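Kastari Bench Cell — Demonstration Visits at Junley

Product line: Kastari tabletop handling
Demo location: Junley, Pevodport showroom, ground floor
Page updated: 03/02/2022

The Kastari bench cell is a small robot station for picking up parts, turning them and setting them down. It ships as one unit with the arm, controller and work surface already mounted. Junley keeps a working cell at Pevodport for customers who want to see it run before they order.

What a visit covers

A standard visit takes 2 hours. Keith Hollis runs the hardware half and Ataahua Maihi runs the software half. You will see the arm started from a cold stop, a new pick position taught by hand, and the same job run first in the simulator and then on the bench. Bring your own parts if you can. Anything that fits in a shoebox is fine.

Groups are limited to 7 people. Larger groups can book the open day in May, when the cell runs most of the day and no appointment is needed.

Cell details

Work surface: 305 mm deep, matte finish
Programming: hand teaching or the Caputo software package
Simulator: included with Caputo, one seat
Setup on site: almost 9 hours, including safety checks
Bench: not included

The safety stop is wired at the factory. Customers who already have a light curtain can connect it to the spare input on the back of the controller — ask for the wiring sheet when you order.

The simulator session

Caputo loads the same job file in the simulator and on the real cell, so a job can be checked before the arm moves. Visitors get time at the keyboard for this part.
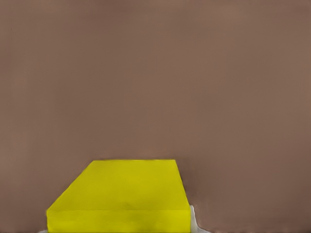 Ataahua starts the software half with plain shapes and leaves customer parts for later. A rectangular block is enough to explain approach height, grip width and the order in which a job file is read. The yellow one against the flat brown surface is easy to pick out on the screen, and its top and front faces show as two slightly different yellows, so she uses it when she talks about choosing which face to approach. After that, visitors change the approach height themselves and run the job again.

Booking

Call or write to the Junley sales desk with your preferred date and the number of people coming. Tell us the weight of any parts you plan to bring. Closed-toe shoes are required on the demo floor. Parking is behind the building, and the visitor entrance is on the same side.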